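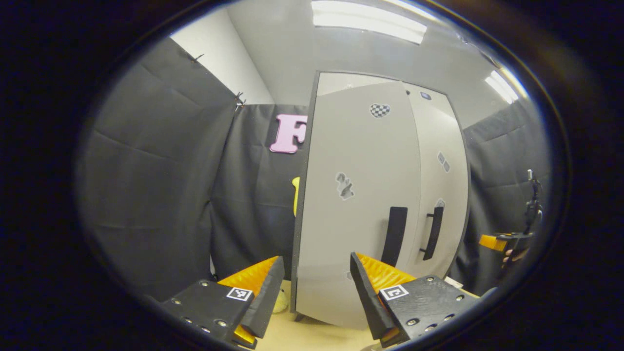
A light grey two-door cabinet against black fabric.

Pleats that stay put

The permanent pleat depends on heat, pressure and fibre content, in that order. Rilletti, which has made skirts and dresses in Prestport since the pleated midi came back into the shops, uses a polyester crêpe for its whole August range. Polyester softens under heat and keeps the fold when it cools. Wool will take a pleat with steam but loses it in heavy rain, and pure cotton loses it in the first wash. Blends hold in proportion to their synthetic content.

The cloth is hemmed before it is pleated. It is laid flat between two sheets of folded card, the card is closed up like a fan, and the whole bundle is tied and steamed. A standard skirt panel has 33 knife pleats, all facing left at the waist. Each must be caught by the waistband stitching at full depth, or the skirt will open unevenly over the hip.

Abeysekara, a smaller label, works in sunray pleats. These are narrow at the waist and widen towards the hem, so the panel has to be cut as part of a circle. Waste is higher and the hem drops on the bias. Panels hang for two days before levelling. The firm made 1,000 sunray skirts last year in three colours: ink, rust and a dull green that sold out first. Its longest style is lined to the knee in viscose, with the lining cut straight and vented at both sides.

Loltberg takes a third route and pleats only the back of its wrap dress, from yoke to hem. The front is plain, with a self-tie belt and a concealed snap at the bust. It weighs less than a fully pleated dress and packs smaller.

Care is much the same for all three. Wash at 30 degrees, inside a net bag, with a short spin. Hang by the waistband while damp and do not iron across the folds. For storage, roll the skirt lengthways and slide it into the leg of an old pair of tights. Folding over a hanger bar leaves a horizontal crease that only professional steaming will remove.

February 13, 2018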